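3.2 Goal Sheets and Completion

Each new hire at the Rastwood site got a goal sheet on the first morning. One page, three goals, one due date per goal. The Cakness site kept its old way of doing things – a welcome talk, a binder, no written goals. Both sites use the same trainers and the same Vollum workbook, so the course content itself was held constant.

In total 399 new hires were in the study. Supervisors marked each goal as met, partly met or not met. We did not let hires mark their own, as the pilot in September showed that people are generous with themselves. Partly met was counted as not met in everything reported below. A looser scoring was tried too, with the same general pattern, see the appendix.

Length of the goal period was the main thing we varied. Short period: 20 working days. Long period: 89 calendar days, which is what the Vollum workbook calls a full cycle. Hires were put in one or the other by start week. Not random in the strict sense, and we come back to this under limits.

The workbook asks for goals that can be checked by someone else. In practice many were not. "Get better at calls" was common. So was "know the product line." Supervisors were told to send these back for a rewrite, and most did, but the rewrite sometimes came a week in, which eats a good part of a short period. Goals tied to a task at a named station were easier to write and easier to check. Sales goals were harder – a hire can do everything right and still have a slow month.
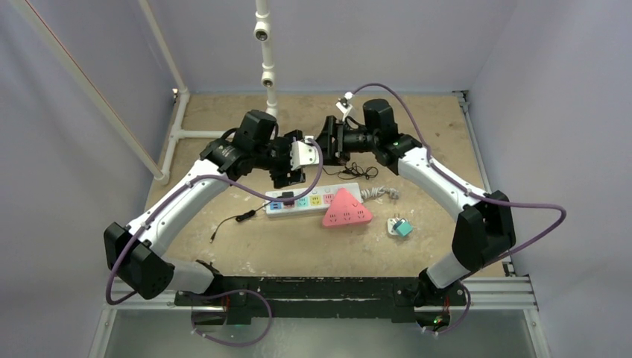

Figure 8. Two-arm workspace with tan tabletop.

Check-ins were weekly in both groups. Ten minutes at most, standing up, same three questions every time. What did you finish, what is stuck, what is next. Supervisors wrote down the answers on the back of the goal sheet. Handwriting was a problem in coding and a small number of sheets had to be read by two of us.

Team sharing was left optional. Some teams at Rastwood pinned their sheets to a board by the break room, others kept them in a drawer. We had expected the board teams to do better. They did on the first goal, but by the third goal the gap was gone. One reading is that the board is new for a while and then it is wallpaper. Another is that the third goal was simply the hardest for everyone, and sharing does not help much with hard goals. Our data can't separate the two.

Missed check-ins matter more then we thought going in. Hires who missed two in a row rarely met the goal that was open at the time, in either group. This held when we dropped hires who were out sick. It may be the supervisor and not the hire, of course; a busy supervisor skips check-ins and also gives less help. Furtado scale scores for supervisor support point that way, but the scale was only given once, near the end, and recall is likley to color the answers.

Drop-out was handled simply. A hire who left before the due date was removed for that goal but kept for any earlier ones.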